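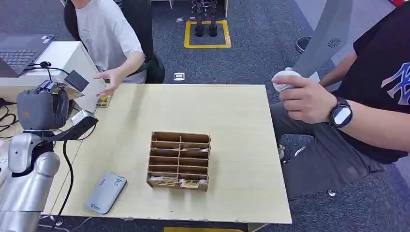 So I finally got to the seed fair at Merkcombe, after saying I'd go every July for as long as we've had the allotment. I went on the train, which was a mistake on the way home with a bag of potted salvias between my knees, but a very pleasant one going down. The station is a ten minute walk from the old market hall if you don't stop at the bakery. I stopped at the bakery.

It's a proper small-town do, this. There's a hand-painted sign over the door, a man on a stool taking your 2 pounds (cash only, bring coins), and then you're straight in among the tables with everybody's elbows. I'd imagined something like the big flower shows, with show gardens and people drinking fizz. No! It was trestles and tea urns and an awful lot of beans.

I started down the left side, where the swappers are. You bring what you've saved, put it down, and take what you fancy from somebody else. I'd brought my purple-podded climbing French beans, which did so well last year that I had jars of them, and some very ordinary calendula. The calendula went first. You can never tell. I came away with a squash called Salska that I'd not met before, which the woman next to me swore by for soup. She said to give it far more room than I'd think and then a bit more, and to keep it off the compost heap unless I wanted to lose the compost heap.

The commercial stalls are along the back wall. Van Rooij had the biggest one, mostly bulbs to order for autumn, and I was very good and only ordered tulips. Well, tulips and some alliums. They had a wallchart of flowering times that I'd have happily paid for, but it wasn't for sale, I did ask. Next to them was a little herb nursery from up the valley with the nicest thymes I've seen in ages, all low and woolly and full of bees that must have come in through the side doors. That's where the salvias came from.

At half past eleven I went to the talk, which was the real reason for going. Els De Smet has been growing and saving vegetable seed on a windy bit of ground outside Harnville for years, and she was so good. No slides, just a bucket of lettuces gone to seed and a sieve. She pulled one apart in front of us and blew the chaff off her palm, all over the front row, who didn't mind a bit. Her collection is up to 4000 packets now, and she keeps them in the coolest room of the house, which means her husband's piano lives in the kitchen.

I wrote down as much as I could. Let lettuce stand until the fluff shows, then shake the heads into a paper bag every couple of days instead of waiting for the lot. Tomatoes want fermenting in a jar for 3 days or so, and yes, it smells, put it in the shed. Parsnip seed isn't worth keeping past the one winter. Leeks are worth leaving in just for the flowers. And label everything twice, once on the outside and once on a slip tucked in with the seed, as pencil lasts and felt tip doesn't. I've got a whole biscuit tin at home of mysteries that might be kale, so that one hit home.

Somebody asked about crossing squashes and we were there another twenty minutes. I won't try to repeat it all, but the gist is that if your neighbour grows courgettes, your saved squash seed is anybody's guess. Our plot backs on to 4 people who grow courgettes. Oh well.

Lunch was a cheese and onion pasty in the yard, sitting on the wall, and then I did one more lap. Most of the swap tables were looking thin by then, so if you're after anything unusual go early. I did get the last of a lovely dark broad bean from a chap who was packing up, and a fistful of hollyhock seed that he pressed on me and wouldn't take anything for.

If you fancy it next year, doors open at ten, dogs are fine, and the loos are across the road behind the library. Take your own envelopes, they'd run out by midday. I've sown the first of the winter lettuce already and the salvias are in by the back step, a bit crushed on one side from the train but flowering.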